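News > Workplace > Interviews

Can a robot fit your computer's memory yet?

Kgomotso Masilela has spent three years trying to get a robot arm to do the jobs a repair technician does before the first tea break.

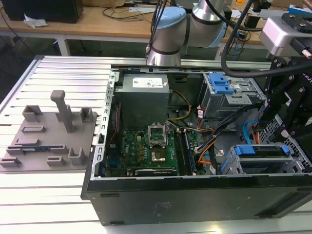 She runs the automation group at Trillow, a refurbishing firm in Hillska that handles 500 office computers in a good month. Her answer to whether machines can take over the bench is short. "Some of it. Less than people hope."

Picking up a card and carrying it to the slot is fairly dependable now, she says. Pushing it home is harder. "You feel a card seat. The arm has to work that out from force, and a board bends a bit."

Cables are worse. "A cable is never in the same place twice. We plan for that and it still catches us out."

Imre Szilágyi, a technician at the firm for longer than the arm, was doubtful at first and still is. "I can do 3 in the time it does one," he said. "But it can have the night shift."

Masilela does not dispute his figures. She wants the arm to do memory and cards without help by June. Household work, she thinks, is further off. "At least our computers all have a lid and four corners. Try a kitchen drawer."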